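Dovhaniuk 36-inch Stump Grinding Bar: Two Seasons In

Reviewed by Birthe Sveinbjörnsson

I bought the Dovhaniuk walk-behind grinder in February, used, with 410 hours on the meter. It cost me $3,126 with the trailer hitch and a spare set of teeth. Most of my work is yard cleanup in Dornville and out toward Tiltstead, so the stumps I see are maple, ash and a lot of old pear.

It starts on the second pull, even cold. The handlebar adjusts to three heights, and the middle one suits me. The wheel sweeps side to side without much shoving, and on ash it takes off a clean inch per pass. Pear is slower. Big roots with gravel packed in them are slower still, and you will chip teeth. I have replaced four so far. The bolts need a deep socket, which doesn't come with the machine.

Depth is where it falls short. The manual claims 14 inches below grade, but I get 11 before the belt guard touches the ground. That is fine for lawn seed. If you plan to replant a tree in the same hole, rent something bigger.

The chip curtain is too short — expect to rake a wide circle, and keep it well away from windows. A Hutus curtain from the farm store fits with two new holes drilled.

Wichai Kaewsai runs the larger model and says the belts last him a full season. Mine went 30 hours. I now check tension every morning.
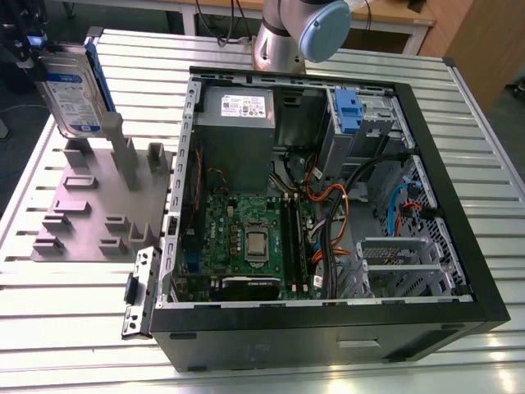 Dell desktop with the side panel off, on the work table.

Fuel use is reasonable, a tank and a half for a full day. Parts came in a week both times I ordered.

Four out of five. I'd buy it again at the used price, but not new.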